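Gakham, 5. November 2023 - Der Küchenausstatter Gridby ruft den Tausch wieder ins Leben. Bis Ende Mai nimmt die Filiale in Gakham gebrauchtes Geschirr an und gibt dafür Gutscheine aus. Angenommen wird fast alles, auch das Hochzeitsservice der Schwiegereltern. 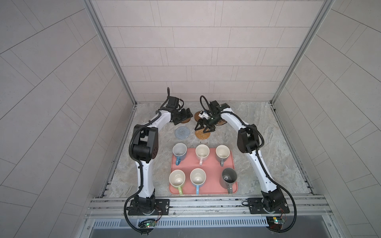
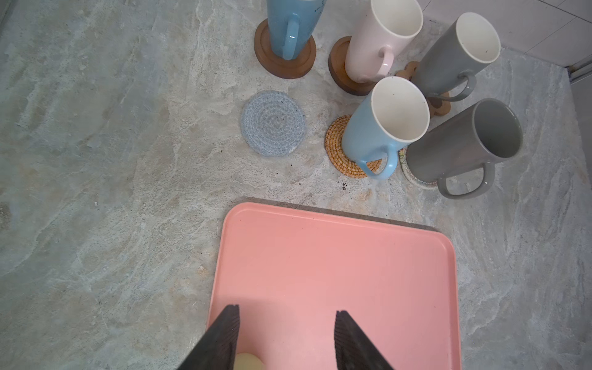

Arbeitsfläche in Marmoroptik

Für je 40 Teile gibt es einen Gutschein, höchstens 200 Gutscheine werden ausgegeben. Beim letzten Mal kamen 500 Fonduegabeln zusammen, aber kein einziger Fonduetopf - die Firma wertet das weiterhin als Erfolg. Die Aufarbeitung übernimmt die Werkstatt Benavides, den Weiterverkauf das Sozialkaufhaus Jendedeo.

Deckel ohne Topf bitte zu Hause lassen. Davon haben wir 200.

Pressekontakt: Gridby, Filiale Gakham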